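Home Previous Article Contents Next Article Search

3.2 Bedding layers and summer sleep

We were delighted by how much people had to say about their beds! Each of the 18 households in Ondale kept a sleep diary through June, and the notes go well past bedtimes and wake-ups. Many describe the yearly switch to a summer mat in loving detail – where it is stored, how it is wiped down, and who in the family gets it first. Following Obi's earlier pilot in Troncoso, we treated the mat and the sheet under it as one system, and asked about both.

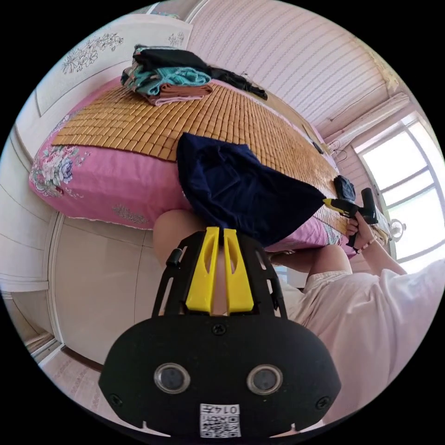

Figure 2. Tiled summer mat laid over a floral fitted sheet, with folded laundry at the far end of the bed.

Mats made of small tiles drew the warmest comments. Sleepers liked the cool feel in the first hour of the night, and three of them wrote that they had stopped using a fan before midnight. Others found the surface too firm for side sleeping and put a thin cotton layer on top, which brought back some of the warmth they were trying to lose. This trade-off between comfort and cooling is a rich topic – we return to it in Section 4, where the diary entries are read alongside the bedroom temperature logs.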